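Winter engine preheat, rental aircraft: common questions

Short answers, typed up between flights. Prices are at the desk. If yours isn't covered, ask before you drive out.

When do I have to preheat?
Anything below 20 degrees F, always. Between 20 and 23 it depends on how long the plane has sat and whether the wind's been blowing. Call the desk, we'll tell you. If in doubt, preheat. 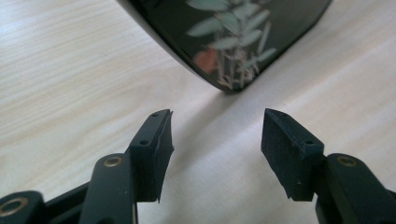
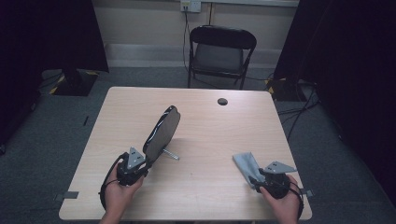 One renter wrote in after last winter: the start was fine, oil pressure came right up, so why did I get a talking-to for skipping the heat? Fair question. Oil pressure only tells you oil got to the sensor. Cold metal shrinks at diferent rates, the aluminum case more than the steel crank, and clearances go tight. One bad start won't show on the gauge. Could show at overhaul.

Which planes have a heater installed?
Both Vaston trainers. Sump pad plus cylinder bands. The Atum has a sump pad only, so it needs longer, and put the cowl blanket on. The Zormont has nothing installed. Use the forced-air cart.

How long on the plug?
Overnight is best. Minimum is four hours for the Vastons, six for the Atum. Book it when you book the plane, there's a box to tick on the form.

Can I just leave it plugged in all week?
No. Warm sump, cold top end, moisture condenses up in the case and sits on the cam. We use a timer. Please dont bypass the timer.

How do I use the cart?
Kushwaha cart, orange hose. Hose goes in the lower cowl opening, not the front inlets. Cowl plugs in, blanket on. Stay with it the whole time. Shut it off, let the fan run down, then pull the hose. Up to 700 watts for the blower off the ramp outlet, so nothing else on that outlet please.

Can I run the cart inside the hangar?
No. It burns fuel. Outside only, nose into the wind if you can.

The prop still feels stiff after heating. Now what?
More heat. And treat the prop as live, mags off, key on the glareshield where you can see it.

What RPM after start?
Keep it under 1,000 until there's oil pressure. No pressure in thirty seconds, shut down. Then idle low until oil temp is off the peg. Runup after that, not before.

Do I pay for heater time?
Not for the plug-in, it's in the hourly rate from November on. Cart fuel is extra. Hobbs doesn't start till the engine does.

What about the cabin?
The small ceramic heater in the line shack, 600 watts. Take it out before you start. Sounds obvious. It has been left in. Gyros do like a warm cabin, so worth doing if you're going IFR.

Frost on the wings?
Seperate problem. Preheat does nothing for it. All of it comes off, no polishing it smooth. Brooms are by the side door, no scrapers on paint or plexi. Ask about hangar space if you want an early start.

Contact the rental desk | Copyright, all rights reserved | Back to top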